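Noise at Lunch: A Study of the Tondero Dining Hall

Project report by Ratree Chaimongkol and Obinna Amadi
Supervisor: Emília Beneš
Submitted 3/9/24

1. Introduction

In our first month at the school, both authors of this report had the same problem. We could not understand our friends during lunch. At first we thought that our English was too weak, but later the students who grew up with the language told us that they also could not hear each other in the Tondero hall. This gave us the idea for the project.

The hall was renovated in August, before the school year. The carpet was removed and a hard floor was put in, and the old curtains were not put back. Many older students say that the hall was more quiet before. We have no measurement from that time, so we cannot prove it.

Our question was the following: which sounds disturb people the most at lunch, and can they be made smaller without much money?

2. What makes a room loud

Sound travels through the air and hits the walls, the floor and the ceiling. A soft surface takes in a part of the sound. A hard surface sends most of it back. In a room with only hard surfaces the sound goes back and forth for some time before it disappears, and new sounds are added on top of it. People then speak louder to be heard, and their neighbors speak louder too. Our supervisor told us that this is called the Lombard effect.

There is also a difference between steady noise and sudden noise. The ventilation is steady, and after a few minutes we do not notice it. A dropped fork is sudden, and everybody turns the head.

3. Method

We used two methods, a survey and listening sessions.

The survey had nine questions and was given on paper during homeroom. We received 429 answers. We asked where the student usually sits, how hard it is to follow a conversation there, and which sounds are unpleasant. The last question was open, and the students could write what they wanted.

For the listening sessions, one of us sat near the tray return and the other near the windows. Each of us wrote down the sudden sounds and what caused them. We also borrowed a sound meter from the physics room. In the empty hall before lunch it showed 55 decibels with the ventilation on. During lunch the reading jumped so much that we did not trust our own way of holding the meter, and for this reason we do not give a number for it.

4. Results

The survey did not show what we expected. We were sure that voices would be the first complaint, but more students chose the sounds of trays and chairs. Uthai Siriwan, who was in the first group to answer, wrote only "the trays!!!" in the open question and left the rest of the page empty.

In the listening sessions we noticed that a tray makes a sound two times, when it is put down on the table and when it is stacked at the return. The second is much worse, especially when the person is in a hurry. The table sound depends on the person. Some put the tray down slowly and it is almost silent.
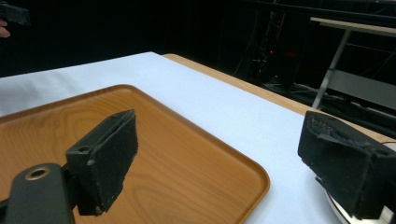 Figure 1. Tray with a wood-grain finish and a low raised rim, on a white tabletop.

The students by the windows were more satisfied than the students near the return. This is easy to understand, but it was also true at the end of lunch, when few trays are returned. Maybe the ceiling is different on that side - we could not find out.

5. Possible improvements

We discussed our results with Wenceslao Manríquez from the kitchen. He agreed to a small test in which the return shelf was covered with a rubber mat. The sound of stacking was clearly softer to our ears. However, the mat had to be washed every day, and this is more work for the kitchen.

The second idea was soft pads under the chair legs. Felt is cheap but it collects dirt and falls off. Foam is softer, but foam and similar coverings become worn where they are rubbed often, and the edges usually go first. Any pad would need to be checked and changed during the year.

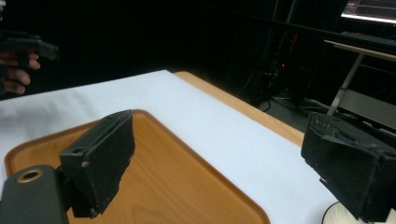

Figure 2. Black foam padding with wear along the upper edges.

The third idea was panels for the ceiling. We think this would help the most, but it is expensive. The school could spend up to 400 dollars on our proposal, and panels for the whole hall are not possible with this amount. We could cover only the corner near the tray return.

6. Limits of the study

The survey was answered in homeroom and not in the hall, so the students answered from memory. The listening sessions were done by us two, and we already had an opinion about the trays. We also did not ask the kitchen staff to fill in the survey, and this was a mistake. They are in the noise longer than anyone.

7. Proposal

We propose to keep the rubber mat at the return and to buy a second one, so that one can dry while the other is used. We also propose felt pads for the chairs in the half of the hall near the return, with a check at the start of each term. The remaining money should be saved for the ceiling corner.

We thank Mr. Manríquez for his patience and the physics department for the sound meter.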